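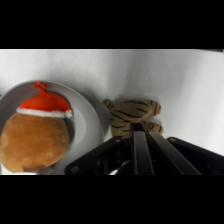 Brown plush toy with a red hat, in the gray bowl.

Progress report to the Pranance fund, September 18, 2018

Hi Didier,

Well, the toy library is up and running in Trumden and I'm so pleased with how the summer went! We have 881 loans on the books since January, and 45 families are signed up (12 of them from out past the mill, which we never expected).

Most of your grant went on shelving and the new card system. Favodier gave us a good price on the shelves, so I have 100 dollars left over and I'd love to put it toward puzzles, if that's okay with you.
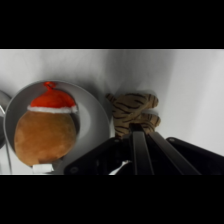
The Saturday-hours question is still open. Parents want longer evenings too, but Mrs. Štěpánek needs the hall back for choir by six, and I don't want to push her. Late returns are a bit of a headache – I've started phoning people and it helps.

Receipts are in the mail to Didier Delaunay at your main office. Call me if any are missing!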